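Third evening of sim collection and my wrist is toast. Quick notes before I forget everything.

So the bedroom set. Goal was 30 usable episodes by Wed 24 September, teleop only, no scripted motions. We are not there. Cristóvão did the first batch, I did the rest, and between us we've got maybe half that I'd train on.

Wrist view first. Everything dark goes to mush against the bedding. Lighting is too hot I think, or the exposure on the virtual camera is, haven't checked which. Policy has to learn from this so I'd like it to see more than outlines, but Mwajuma wants a few of these left in on purpose. Fine. Left in.

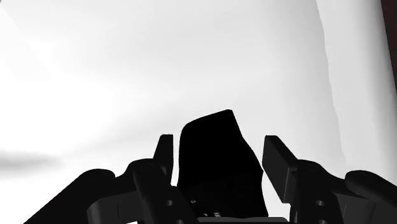 Wrist cam, block between the fingers. Black on black on white.

Other stuff, no order:

Cloth is slow. Sheet sim eats the framerate and then my inputs lag and then I overshoot. Dropped the mesh resolution once already, don't want to do it agian or the folds stop looking like folds.

Episode length. Mine are way longer than Cristóvão's. I hover. He just goes. Need to agree on one style or the model learns to hover half the time.

Resets. Randomizing object poses between episodes but keeping the furniture put – Hertta thinks we should jitter the bed too. Probably right. Not tonight.

Labels. Please stop writing "ok" in the notes field. Ok how? I spent about 2 hours going back through June's set because of "ok".

Also renamed the task folders, so if your loader script broke, that's me, sorry. The old names are in the readme.

The room view I like a lot better. You get the arm, the cabinet it's mounted on, the sheet all bunched up, gripper right down on the bedding. If I could only keep one stream for checking episodes by eye it'd be this one.

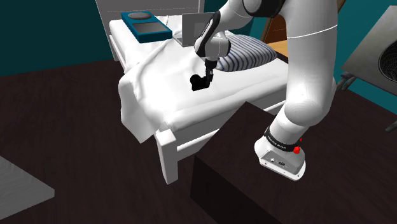
Oona Heinonen: Are you keeping the failed ones? We threw ours out on the Dukton runs and regretted it, the model had no clue what to do after a bad grasp.

Keeping them, yes. Separate folder, flagged, with the recovery if there is one. I've got 3 decent recoveries so far and want a lot more, so next session I'm going to mess up on purpose and then fix it. Should come naturaly.

Upload is running now, will check it in the morning.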